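Home News Teams Calendar Results Media Contact

Hutetti to supply gearboxes to Mellor from next season

Mellor will race with gearboxes built by Hutetti from the start of next season, the two companies confirmed in November. The agreement covers both of the team's cars and runs for three seasons. 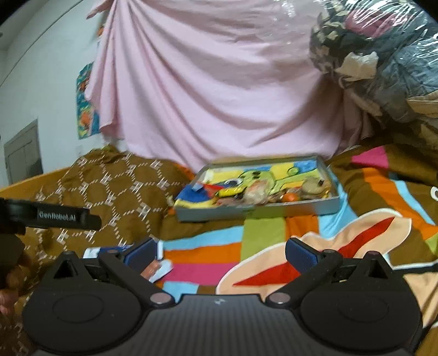 The new unit replaces the one Mellor has designed and built in its own workshop since it entered the championship. Hutetti will deliver complete gearboxes, spare gear clusters and the hydraulic parts that go with them. Mellor will continue to design its own rear suspension, which bolts directly to the gearbox casing.

Saron Admasu, technical director at Mellor, said the decision was made after the team reviewed its reliability record at midseason.

"We lost two finishes to gearbox trouble this year, and both times we were running in the points," Admasu said. "Building our own gave us freedom at the rear of the car, but it took people away from other work. We looked at the hours and decided to buy."

The Hutetti gearbox has already completed 2240 kilometers in a Mellor test car at the Hirnine circuit. The longest single run was 210 kilometers. Engineers stopped the program once to change a seal on the oil pump, and the updated seal will be fitted to all race units.

"The drivers asked for a softer downshift into the slow corners, and Hutetti had new software ready the next morning," Admasu said. "The upshift was fine from the first day. We still want to take some heat out of the casing before the hot races."

The change does not affect the engine. Mellor will keep its present supply from Gutis, and the Gutis engine will use the same mounting points as before. Gutis staff attended the Hirnine test to check the clutch and the starter connection.

Hutetti will base four technicians with the team at races. Rebuilds between events will be done at the Hutetti plant, where each gearbox goes through 1293 shifts on a test bench before it is released. Mellor will receive the data from each bench run along with the unit.

Mellor's own gearbox group will stay with the team. Most of its members will move to suspension and brake design, and a small number will handle the link with Hutetti.

The team has not changed its driver plans, and an announcement on the second seat will be made separately. The first new car is due to run at Hirnine before the opening race - a shakedown of 100 kilometers, closed to the public - and will then travel with the rest of the team's freight.

Media questions about the agreement should be sent to the Mellor press office. Technical questions about the gearbox will be passed on to Hutetti.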